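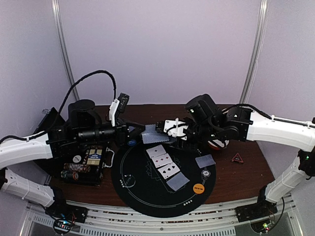 Re: [parri-quilters] Backing fabric, wide or pieced?
From: King-fai Cheung
06/01/2024

Hi all,

Sorry for the slow reply, we've had the rellies staying and the sewing room turned back into a bedroom for a bit (the overlocker is still under the bed, I think).

On 2 January Josel wrote:
> I've finished the top for my niece's quilt and I'm stuck on the back.
> It's a queen. Do I buy the extra wide stuff or just join two lengths of
> ordinary cotton? The wide one costs a bomb and the colours are a bit
> blah. Also does anyone prewash their backing, or is that only me?

I've done both and I'd go pieced every time, as long as you're not in a hurry! Cut the selvedges off first. I left them on once and the seam puckered like an old sock after the first wash, and by then it was all quilted down and there was nothing to be done. I use a wider seam than on the top and press it open.

If you run the join across the quilt instead of down, you can sometimes get away with a lot less fabric, so measure before you go to the shop. Brirkero had a nice mid-grey print on the bolt in November, 330 cm left when I looked, and I'm still cross I didn't take the lot. They might have more in by now. Give them a ring before you drive out there, the parking is woeful.

Prewashing: yes for me, but only if it's a dark colour or flannelette. The navy I bought from Amier bled for two washes and turned the laundry trough a lovely shade of denim. Plain cream I don't bother with.

What are you doing for wadding? If it's wool, leave yourself a bit more backing on every side, it seems to eat it up. I've got a bamboo blend offcut here you're welcome to if you want to try a sample first, probably big enough for a cot quilt.

Cheers,
King-fai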